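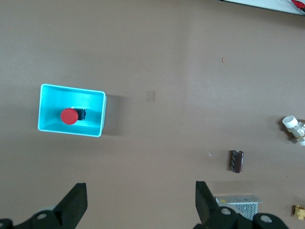 Open days should show the slow parts

Draltbridge opened its robotics workshop to the public in April, and I went along for the afternoon session. I expected arms waving at children. Most of it was that, and the crowd at the front of the hall enjoyed it. The bench I stayed at longest was near the back, where a two-fingered gripper was sorting salvaged electronic parts into a turquoise plastic bin.

A push-button switch with a red cap was in the bin. A capacitor, a connector with a white cap and a metal module with a mesh panel were still on the table. None of these are hard for a person to pick up. A ten-year-old could clear that table in under a minute, and one visitor beside me said so, loudly enough for the staff to hear.

He was right, and I think the staff should have answered him. The sign on the bench called the project Flarkness and said it was meant for repair depots, where boards and old equipment come in by the crate and someone has to decide what is worth keeping. It said the group had recorded 3000 pick attempts so far and wanted 4000 before changing anything in the setup. It did not say how many of the 3000 had failed. I asked, and was told the figure was being worked out.

That figure is the one I would have printed largest. The public is asked to have an opinion about automation, and we are mostly given two things to base it on: polished videos and gloomy forecasts. A bench with a few loose parts on it is better evidence than either. A cylinder can roll. A switch has a smooth cap at one end and a ridged body at the other, and a gripper has to close on one or the other. Anyone who watches that for ten minutes will have a more sensible idea of what these machines can and can't do than they would get from a brochure.

The Havel stand, closer to the doors, took the opposite approach. Its arm stacked identical blocks in a fenced cell and had a counter on the front that read 73 when I arrived. It looked impressive and I learned very little from it. Identical blocks in known positions are a problem industry dealt with decades ago. The Lüthi people had a better idea and let visitors place the objects themselves, although the line was long and I gave up on it.

I don't accept the argument that failures put people off. The organizers told us in the welcome talk that they were hoping for 1000 visitors over the day, and the ones I stood with were patient. They asked good questions about cost, about who checks the sorted parts, and about whether the depot workers had been consulted. The last question got a vague reply. It deserved a proper one, and somebody from a depot should have been there to give it.

If Draltbridge does this again next year, I would move the parts bench to the front of the hall, put a chair or two beside it, and post the misses along with the picks — all of them, updated through the day. The blocks can go at the back.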